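Banc d'essai : le meuble bas Zesanine, après un hiver au salon
12 partages · 7 commentaires

J'ai acheté ce meuble de télévision en janvier, dans le magasin Clastoditz de Vostivport, après beaucoup d'hésitations. Mon ancien meuble était trop haut et j'avais mal à la nuque le soir. Le Zesanine mesure 34 cm de hauteur, et c'est pour cette mesure que je l'ai choisi, avant la couleur et avant le prix.

Le carton est lourd. Le transporteur Naidu l'a laissé au pied de l'escalier, comme il était écrit sur le bon de livraison, mais je n'avais pas lu cette ligne. Il faut donc prévoir un voisin. Le montage est assez clair, sauf l'étape des charnières, où le dessin montre la porte à l'envers. J'ai dû démonter et recommencer.
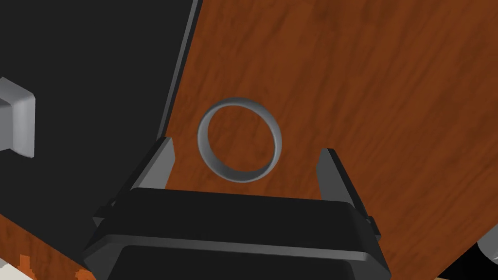
Peut-on y poser un téléviseur lourd sans que le plateau se courbe ? Le fabricant annonce jusqu'à 200 kg bien répartis ; avec mon appareil, posé dessus depuis l'hiver, je ne mesure aucune flèche à la règle.

Les deux portes ferment bien, avec un petit bruit sec que j'aime assez. En revanche, la finition à l'arrière me déçoit : le panneau du fond est mince et les trous pour les câbles sont trop petits pour une multiprise. J'ai agrandi un trou à la scie cloche. Ce n'est pas joli, mais on ne le voit pas quand le meuble est contre le mur.
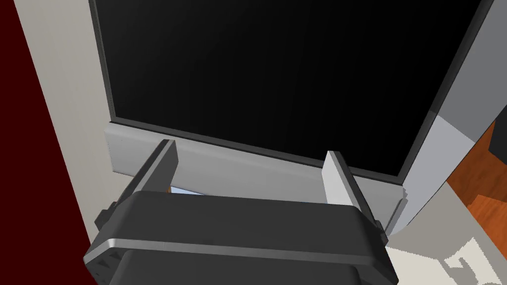 Temps de lecture : 2 min

Pour l'entretien, un chiffon à peine humide suffit. Le noir mat garde quand même les traces de doigts, et si vous avez des enfants je conseille plutôt la version claire. Les pieds se règlent par dessous avec une clé plate, qui n'est pas fournie. Mon parquet n'est pas droit et j'ai passé une bonne heure à chercher l'équilibre.

Le prix est de 975 euros, livraison comprise. C'est cher pour un meuble que l'on monte soi-même, et à ce tarif j'attendais un fond plus épais. Mais ma nuque va mieux, et je le garde. J'ai demandé au magasin une vis de rechange pour la porte gauche et je l'attends encore.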